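Buying a used upright piano, part two

Mar 14, 2026

I said in January that I would write down how the piano search ended, and a few people have asked since then. We have one. It is in the front room, it cost more than I planned, and I have played it every day but two.

The last post stopped at the point where I had seen the Destow and not bought it.
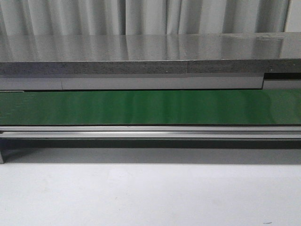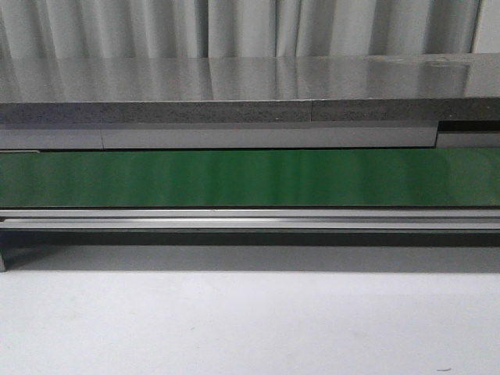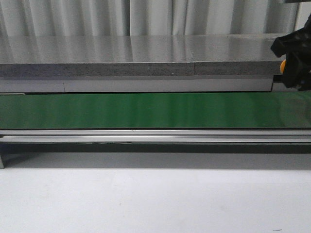

Gray counter, pale curtain, three times over.

The Destow was the cheap one. The seller wanted $300 and would have taken less. It had been in a garage for two winters, and when I opened the lid the tuning pins had rust on them. I played a slow scale from the bottom to the top. Four notes in the middle didn't sound at all, and the top octave was so far off that I couldn't tell what it was supposed to be. I have read plenty of advice saying a free or nearly free piano is the most expensive kind, and after getting a repair estimate for this one I agree. The estimate was more than I ended up paying for the piano we have.

After that I decided to stop going alone. I had been to four houses and at each one I had nodded at things I didn't understand. I asked Forough Najafi, who tunes for the church down the road, if she would come and look at the next one with me. She charges for it and I was glad to pay. She took the bottom panel off before she played a note, looked at the soundboard with a flashlight, and then checked whether the pins were tight. Only then did she sit down.

That first visit together was to see a Kundex, a tall one with a carved front. I liked it a lot. It had a big low end and the keys felt even. She found a crack in the bridge on the bass side and showed me where it ran. She said it might hold for ten years or it might go next summer, and that she wouldn't put her own money into it. I thought about it overnight and let it go. Someone else bought it that week.

The second was the Vahidi, which is the one in our front room. It is shorter than I wanted and the finish is scratched along the left side where a chair used to rub. The owner was moving out of state and had the tuning receipts in a folder going back 19 years. The hammers had some wear but plenty of felt left. No cracks that she could find. The asking price was $900 and I paid $900. I am not good at haggling and it seemed fair.

Now the costs that I didn't plan for.

Moving was the big one. I had priced it as a ground floor to ground floor job and forgot that our front steps count as stairs. Ask about steps when you call, and measure the door with the screen door off. Ours came off its hinges for the afternoon and I still haven't put it back properly.

Tuning comes next. We were told to leave the piano alone for a few weeks so it could settle into the room. It drifted quite a bit in that time, mostly in the middle. She came and did it in one visit, and she wants to come back in the summer.

Then the bench. The piano came without one and I used a kitchen chair for the first week, which was too low and made my wrists ache. I bought a secondhand Ulix bench that adjusts with a knob on each side. One knob is stiff. It works.

I also looked at new uprights, mostly to know what they cost. The least expensive one I tried in a store was $4000 before delivery. It had a lighter touch and a brighter sound, and I can see why people like it. I didn't want to spend that on something I might quit.

As for playing, I am back in the same method book I had when I was ten. My left hand is much worse than my right. I do scales for a while, then a short piece, then something I have no business trying. The neighbors say they can't hear it, though they may be being polite.

Next up is the humidity in that room, which swings too much when the heat is on. I have a gauge on the bookshelf and I am writing the readings down morning and night. If anyone has a humidifier that doesn't hum, please leave the name in the comments.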